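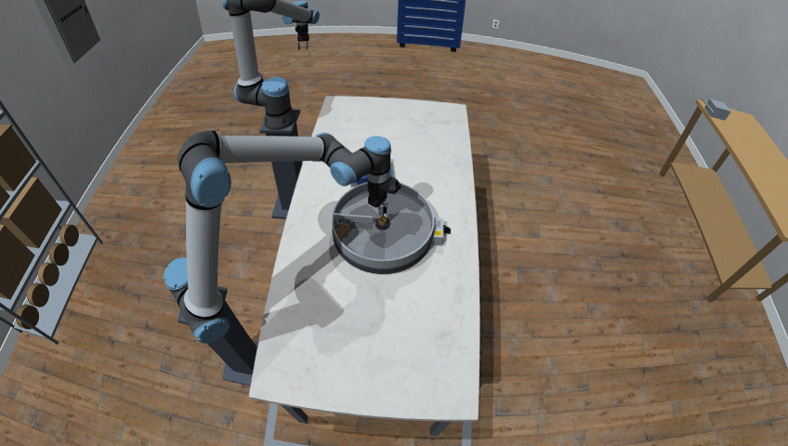 From: Filipa Vilela
To: cell-automation list
Date: 3 May 2025
Subject: Re: Prilari simulation kit, worth the license?

On the Prilari thread, Gallagher wrote:

> We are looking at the Prilari kit for planning two-arm cells before we
> buy hardware. The sales page says you can have a working table up in an
> afternoon. Has anyone on the list used it for real work? I care mostly
> about three things:
>
> 1. How much of the room comes ready made, and can you change it?
> 2. Is the wrist view any good, or is it just there for the demo?
> 3. What does support look like after the first month?
>
> We have also had a quote from Flulerard for their planning service,
> where they build the model for you. It costs a good deal more and I
> don't know if we need it.

I have had the kit on trial since last August and moved to a paid seat after that, so I can answer most of this. I have no tie to the company.

The trial was the 200 seat tier. The paid single seat is 689 a year, plus tax where that applies. You get the desktop program, the room library, and updates for as long as you keep paying. If you stop paying, the program still opens your files but will not save them. Check that your purchasing people are fine with that, as ours were not at first.

1. The room

The lab room comes ready made: plank floor, grey walls, long table with a marble look to the top, shelving, workbench, tool cabinet. You can move or delete any of it. I kept most of it because I wanted to see how the arms sat next to normal furniture. Both arms are on pedestals along the same side of the table, and the job I built has the near arm reaching into a round tray with a divider. Moving a pedestal means dragging its base and then running the reach check again by hand. The check does not run by itself, and I lost a morning to that before I read the manual.

Bringing in your own parts works if they are simple. I had seven parts from our drawing office and five came in clean. The other two had small holes in the mesh and fell through the tray. Support told me to close the holes in another program first, and that fixed it.

Shadows are on by default. You can turn them off, but I would leave them on if you plan to use the pictures for any vision work. A program tuned on flat lighting will let you down later, at least it did for us.

2. The wrist view

It is better than I expected. You look along the gripper with the body at the bottom of the picture and the two fingers out ahead of it, so you can judge the gap between the pads against whatever is behind them.

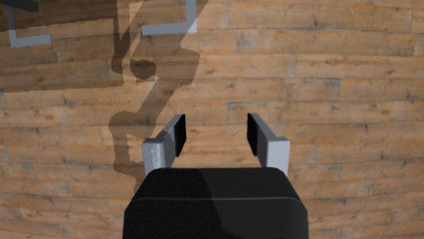

The view has a slight bow toward the sides, so straight lines in the floor curve a little near the edges. I could not find a setting to take that out. If you need straight edges for measuring, you will have to correct the pictures yourself after export.

Finger pads can be swapped for other shapes from a list. I stayed with the plain black ones. Contact with small pieces is the weak point of the whole package. With the default settings my pieces jittered when the fingers closed on them. Cutting the time step in half helped, but then the run takes twice as long. For a reach and layout study you can ignore this. For grip force numbers I would not trust it, and I would test on the real arm before ordering fingers.

3. Support

Email only. During the trial I had replies the next working day. On the paid seat the longest wait was seven working days, for a question about sharing one seat between two machines (you can't). The answers are short but correct. There is a user forum, mostly quiet.

On Flulerard – I sat through their demo and took a quote, but we did not buy, so I can only speak to the offer. They send someone to measure your room and hand back a finished model. You can't edit that model without going back to them. If your layout is settled and you have no one with time to learn a new program, it may be worth the price. If you expect to shift the arms a few times, get the kit.

Someone off list asked me about Rurasik. Their add-on reads Prilari files and writes out motion programs. I have it installed but have only used it for one short job, so I will wait before saying much. The export ran without errors. The speeds needed changing by hand.

I can send my table file and the notes on the time step to anyone who wants them. Write to me directly, as the list strips attachments.

Filipa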